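Packing the ornaments shelf

May 30, 2022

The move from Dinville to Perndale is far enough along that the kitchen and the books are done, which leaves the category I had been putting off. The living room shelf holds all the small decorative things that have no function and no common shape. Books are easy to pack. They are blocks, and a box of them behaves like a block. Ornaments have handles, lips, thin stems, hollow middles and surfaces that catch on whatever they are wrapped in.

I started by clearing everything on to the table and sorting by surface and not by size. Last time I moved I sorted by size, and it was a mistake. A glazed bowl and a carved wooden dish of the same diameter need quite different wrapping, and putting them next to each other in the box meant the rough one rubbed the smooth one all the way down the motorway. The bowl still has the marks.

The groups I ended up with were smooth and hard (glass, glazed pots), smooth and soft (anything waxy or painted that a fingernail will mark), and textured. The textured group is the awkward one and took most of the afternoon.

Smooth and hard went quickly. One sheet of tissue directly against the surface, then corrugated card rolled round the outside and taped to itself. The tape must never touch the object. I bought a ream of acid-free tissue, 1,000 sheets, on the grounds that it was cheaper per sheet than the small packs, and I now have enough for several more house moves. The sheets are thin, so I used them double for anything with a corner.

For the soft group I left the card out at first and used a cotton tea towel over the tissue. Card has an edge, and an edge under load leaves a line. The towels have to travel anyway.

Then the textured things. The difficulty is that a deeply cut surface carries its weight on the high points only. If the object is wrapped tightly, the wrapping bridges the hollows and presses on the ridges, which are the thinnest parts. The orange piece with the ruffled sides is the clearest case. It is a plain cylinder in outline, but the outside is all folds, pale peach where the light gets to it and a much deeper orange, nearly red, down in the creases. Rolled up tightly in tissue it feels secure, and all the pressure is going into the edges of the folds.

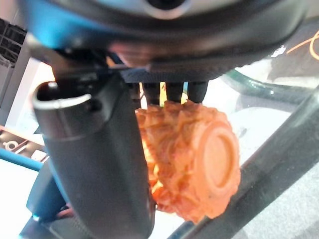
The method I settled on was to tear the tissue into strips, crumple them lightly and lay them into the hollows until the surface was more or less level. After that a full sheet goes round the lot, loose, with the ends folded over and not twisted. Twisting is quicker but it tightens the sheet as it goes. Wrapped this way, a cylinder gains a fair amount of diameter, and it is worth allowing for that before choosing the box.

Dust is the other matter. A ruffled surface holds it in a way a bowl does not, and wrapping over dust grinds it in. I used a soft make-up brush, dry, working from the closed end of each crease towards the open end. Water is tempting but it carries the dust to the bottom of the crease and leaves it there. A vacuum cleaner with a stocking over the nozzle works on the sturdier pieces, held well back.

Lying down or standing up: I went back and forth on this. Plates travel on edge and I have no argument with that. For a cylinder, standing on end puts the load through the flat faces, where it does least harm, so that is how all of them went in. The exception was anything taller than the box, and there I changed the box.

The boxes are Evero, the small double-walled size, 300 mm deep. They are dearer than the supermarket kind and the handles are punched a little too low, so the load tips forward when you lift. I taped over the handle holes and carried them from underneath. Each one got a layer of crumpled newspaper at the bottom, then the objects with a card divider between each, then more paper until the flaps needed slight pressure to close. If the lid closes with no resistance there is room for things to move.

I weighed the finished boxes on the kitchen scales out of curiosity. The lightest came to 464 g, nearly all of it packaging. It holds one object. Naomi Wanyama, who was round to collect the spare bookcase, pointed out that at this rate I was moving tissue paper to Perndale at considerable expense, and offered to take the thing on her lap instead. I declined, but I did combine that box with another afterwards.

Labelling is on two sides and the top, in pencil first and then marker. I write the surface group and the room it is going to. I do not write FRAGILE. In April I watched a neighbour's boxes go into a van, every one of them marked FRAGILE, including the one with the hoover in it, and they were all handled in the same way.

At the other end everything goes into the Odera cabinet, which has glass doors and should cut the dusting considerably. The shelves are adjustable but the pegs are a poor fit, so I want to load it from the bottom and leave it a day before putting anything on the upper shelves. The textured pieces will go on the middle one, where I can reach the backs of them with the brush.

Still to do: the lamps, and the mirror from the hall, which I have not yet measured.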